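Home Blog Notes Photos About

January, evening

Spent most of the day on the planner again. Aoife Sheehan had merged the new collision margins before I got in, so the first thing I did was rerun the full set of saved goals against them. 431 goals, 16 rejected. On the old margins it was 12. The four new ones are all low reaches with the forearm near the floor, and I think the padding on the forearm link is too fat. I wrote that in the ticket and left the value alone until she has looked.

After that, grasp poses. The Setent config still had the wrong tool offset in one file and the right one in another. I moved both into a single file and made the loader stop if it finds a second copy. Should have done that in the fall.
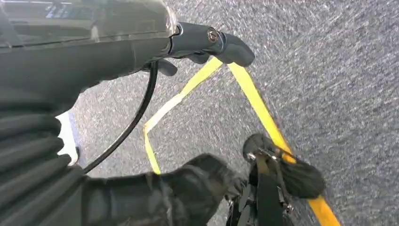 Bracket on the blue shelf, then the steel tables:

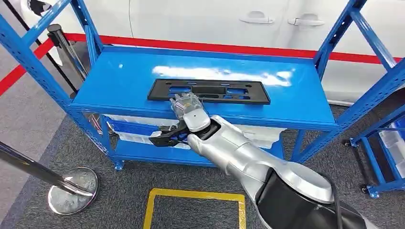
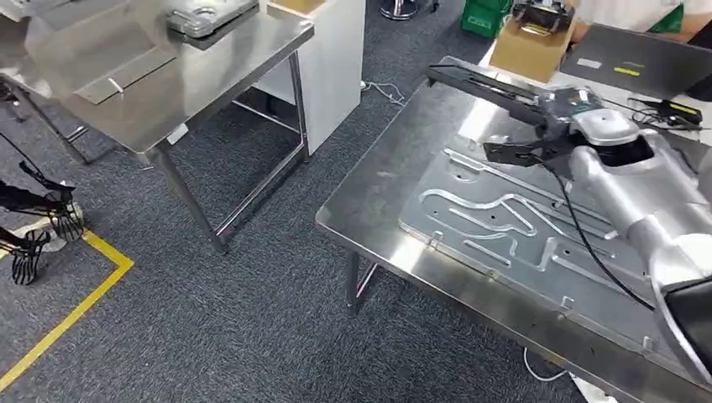 Agustina Ocampo asked over lunch: why not replan on every camera update, if the planner is fast enough now?

Each new plan can pick a different route to the same goal, and the arm wavers between them, so we keep the current path until the goal moves more than a set distance or the path is blocked.

She wants that distance exposed as a parameter. Fine with me. I put it in the Dridach launch file with the old number as the default.

Perception was slower going. Shiny metal leaves holes in the depth data and the plane fit tilts when the holes are all on one side. I tried throwing out fits with too few points near the corners. It helps on the recorded logs. I haven't tried it live.

Answered the Holtano email. They want the log format frozen, and I said after the next release.

Left at 6:40. Tomorrow: forearm padding with Aoife, then the log viewer, which still drops the last line of every file.

3 comments 4 shares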